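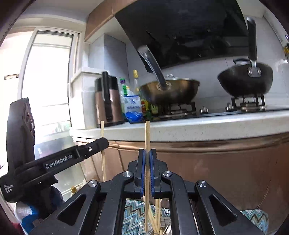
Chopsticks have been the small problem in this kitchen since we moved to Stadum. They lived in a drawer with the peeler and the skewers, and every time I wanted a pair I got one long and one short. In September I finally emptied the drawer and sorted it.

I stand them upright in a wire rack now. Wood dries better with air on all sides, and the ones kept in the drawer had started to smell a bit musty. Anything split or with a grey tip went in the bin. I kept 25 pairs, still more than we need, but Hipólito Ledesma from next door borrows a handful whenever his family is over.

The zigzag cloth was a tea towel once. The colour has held up well, so I've kept it.

I wash plain wooden chopsticks by hand in warm soapy water, rinse them, and leave them for up to 10 hours before they go back. No soaking. The lacquered ones from Lucero are kept separately, as they chip if they knock about.

Next job is the counter beside the stove. The salt and the kettle can stay where they are, but I'd like the little condiment bottles on a tray so I can lift the lot and wipe underneath. I've measured the gap and will look for one at Flornetti when I'm next in town.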